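Callia Bottle Cell: Frequently Asked Questions
Last updated 26 December 2025

Callia is our humanoid, and the bottle cell is where we practice grasping with it: one white desk, a couple of bottles, a fridge next to the desk, and a lot of small habits that keep the whole thing running. We get so many messages about it (keep them coming!) that we put the answers on one page. If you're building something like it, steal whatever you want.

Why bottles?
They're cheap, you can get them anywhere, and they're surprisingly mean. A clear bottle with dark liquid in it gives the vision side plenty to chew on, with highlights, ribs, and a shoulder that changes color where the liquid stops. We love them. We also love that a dropped one usually just rolls.

Where on the desk do you put them?
At the far end, close to the corner. The arm comes in over that corner, so a bottle there can be reached without the torso leaning in. The catch is that a low grasp puts fingers past the desk edge, and you have to leave room for that in the motion plan. Our collision model of the desk used to be a plain rectangle. Add the real edge, steps and curves included, and your low grasps get a lot calmer.

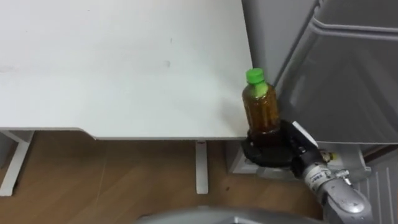 Low grasp at the front corner, fingers around the lower part of the bottle.

How do you set up the desk?
Wipe it, let it dry, then push it up to the fridge side and check that both feet sit flat. We re-teach the desk height any time it has been moved, even a little. It takes three touches: near corner, far corner, middle of the long edge. Uka, our calibration script, fits a plane through them and complains if the result is more than 5 mm off the last one. When Uka complains, believe it. Every time we've overruled it we've ended up redoing the work.

Do scuffs on the desk matter?
Not to the arm. They can matter to the camera, so we look at the detection overlay after each wipe and see if anything on the bare surface is getting picked up as an object. Old marks that don't come off can stay.

How hard does the hand squeeze?
Less than you'd think! We start a new bottle type at a low grip setting and go up one step at a time until it stops slipping on a slow lift. Squeeze too hard near the base and a soft bottle bulges at the shoulder, which spoils the pose estimate for the next move. Full bottles and half-full ones get separate settings.

High grasp or low grasp?
Both, and they're tuned separately. The high grasp goes around the neck and shoulder and is the easier one to get working, so begin there. Keep the neighboring bottle clear of the path the fingers take as they open. For the low grasp, slow the last part of the approach way down.
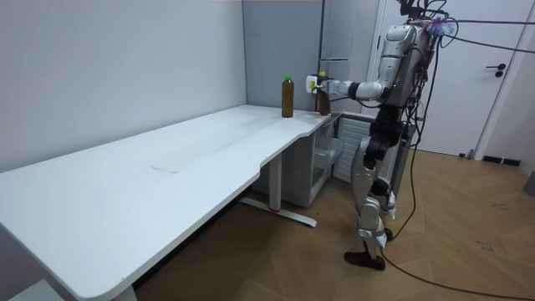 Waker: We run a similar hand and our neck grasps kept twisting the bottle on release. Opening the fingers at half speed and backing the wrist straight out before lifting cured nearly all of it. Worth trying before you touch the force settings.

We did try it, and it works beautifully on Callia too. It's now in the default release routine.

How do you look after the finger pads?
Wipe them with a damp cloth before the first run and after any spill. Sugar is the enemy, and a sticky pad will hold on to a bottle after the fingers open. We swap pads every 700 grasps and write the count on the log sheet by the door.

What about the cables?
Walk the arm slowly through its full reach with the speed capped at 13 percent and watch the loop under the forearm. It should move freely and never go tight. Then look behind the shoulder, and last at the floor, where anything trailing near the feet gets moved out of the way before the robot takes a step.

How often do you recalibrate?
A quick check every 50 grasps, a full one each morning. The wrist was rebuilt in August with a new collar from Menon, and the zero has held very nicely. Full calibration also follows any hand swap, however short.

Can I use your settings on my own robot?
Please do, as a starting point. Grip steps and approach speeds depend on your hand and your bottles, so run the slow-lift test first and send us what you find. We read all of it, and the next round of questions on this page will come from there.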